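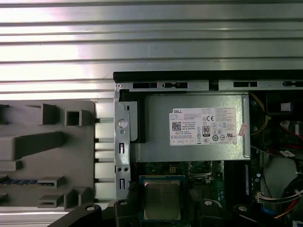
Samira Nasrallah asked whether a player who changes clubs mid-season needs a second profile. No. Keep the one profile and add a new club line to it, as set out in step 4.

Section 6: Adding player profiles

Braltlow Football Records stores each player on a single profile page. The page holds career totals, clubs, honours and a short personal note. You need editor access to follow this section. If the Add Profile button is grey, ask your league administrator to change your access level.

1. Open the Players menu and select Add Profile.

2. Type the player's full name as it appears on the league registration. Put nicknames in the Known As field.

3. Choose the main position. A lineman who has played both guard and tackle should be listed under the position he started in most often. The other goes under Second Position.

4. Select Add Club. Enter the first and last season for each club. For a player who is still on the roster, leave the last season blank.

5. Enter games played and games started. The form accepts whole numbers only, up to 2,361.

6. Select Save Draft.

Note: Drafts are visible to editors in your own league only. The Sistdale league shares its drafts with Tredness, so editors in either league can open and change them.

Adding honours

7. On the saved draft, open the Honours tab and select the season.

8. Pick the honour from the list. If it is missing, choose Other and type the name in full, up to 80 characters.

9. Repeat for each season. An honour won three times is entered three times.

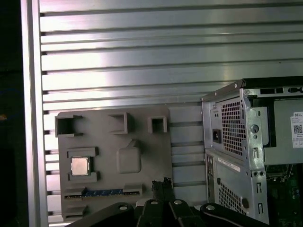
One Tredness editor wrote that all-star selections were showing up twice on the public page after an import. Check the Honours tab for a line marked Imported and delete the one you typed by hand. The imported line carries the source with it and should stay.

Adding the personal note

10. Open the Notes tab. Write up to 552 characters about the player's life away from the game, such as schooling, family or work after retirement.

11. Name a source in the box underneath. A club program, a newspaper or a signed form from the player will do.

Caution: Do not enter home addresses, the names of children or medical details. Deleting a note removes it from the public page, but it remains in the edit history.

12. Select Send for Review. The profile locks until a reviewer has approved or returned it.

If a profile is returned, the reviewer's remarks are in red at the top of the draft. Error 23 means the name matches a player already on file. Search for that player, including under Georgiou Cup records, before you send the draft again. To join two profiles, see Section 7.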